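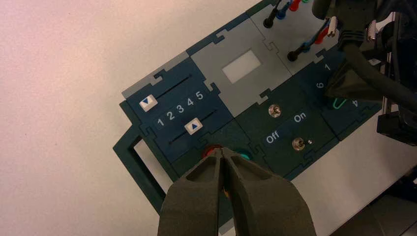
4.2 Service charges and resale at Nukus

The second building is Nukus, 36 flats on the seaward side of the coast road, finished two years after Traltari and sold mostly off plan. Same developer (Soomro), same sales brochure more or less, same promises about the pool and the lifts. What differs is how the service charge was set. At Traltari the buyers were given a budget with a reserve fund in it from the start. At Nukus the first budget left the reserve out altogether, and the charge looked low. It was meant to look low. The sales office used the monthly figure in nearly every conversation we have a record of, usually ahead of the price itself.

We follow the charge from handover to the accounts agreed on 8/7/23, and set it against resale listings for the same flats. The listings are patchy. Some owners sold privately and never advertised, and a few listings were taken down and put back up under a new agent with a different asking price. Where this happened we kept the first price and noted the change. Asking prices only, then — completed prices were not open to us for Nukus, though they were for Standolero (section 4.3).

Lifts first. The lift contract was signed by the developer before any owner had moved in, for a term of 60 months, and it could not be ended early without a penalty. Owners who came to their first meeting expecting to shop around found there was nothing to shop for. Mohsin Swati, who bought on the top floor and later kept the minutes, described the meeting to us as "two hours on a contract none of us had read". The minutes bear him out. The pool came up once, near the end, and was put off.

The charge went up at the next two budgets. Neither rise was large taken alone. But the second came with a one-off payment for the sea-facing balcony rails, which had started to rust, and that payment was 185 a month per flat for half a year. Owners letting to holiday guests could mostly absorb it. Owners living there all year, many of them retired, could not do so easily and said so at lenght.
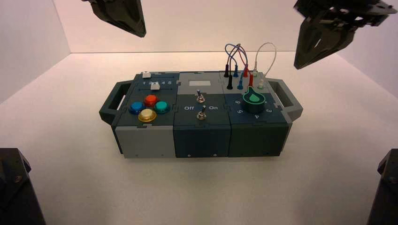 Listings rose after the balcony demand went out. We are carefull here. November is a slow month on this coast and any change in the number of flats for sale then could be read too strongly. Still, sellers who had held their flats through the first rise were now putting them up, and the wording of the adverts shifts too. Early ones lead on the view and the distance to the beach. Later ones give the service charge in the first line, or say "works paid", or both. One says nothing else apart from the number of bedrooms.

Buyers we spoke to had noticed. Several asked for the last set of accounts before asking for a viewing, which agents told us was new to them. One agent kept a copy behind the desk. Another said she did not hold them and sent people to the managing firm, where the wait was long enough that some simply went and looked at Standolero instead. Lost sales of this kind leave no trace in the listings, so we can't put a size on them.

Did the low first charge help anyone? The developer, probably, in the early months. First buyers who sold again before the second budget seem to have done well out of it. The ones who stayed paid the difference later and in a lump. A reserve fund spreads the same cost over everyone who has had use of the building, including people who have since left, and at Nukus the people who had left paid nothing towards the rails.

Two limits. The Nukus flats facing the road are smaller and were never priced like the rest, and we have only 6 resale listings for them, too few to treat on their own. They are left in the totals. Also, the managing firm changed partway through and its headings for repairs do not match the old ones. Cleaning and gardening were merged. We split them again using invoices where there were invoices.

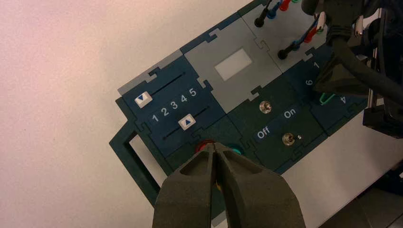
Figure 6. Task board on a pale tabletop, gripper fingers over its lower edge.

Traltari saw rust on its rails as well, one winter later. The work there was paid for from the reserve and no demand was sent. Listings that season look like any other season's, and the service charge is hardly mentioned in them. The accounts show the fund run down by the work and then topped up over the following budgets, with a small rise each time. Owners voted for the rises. Turnout low, no objections recorded.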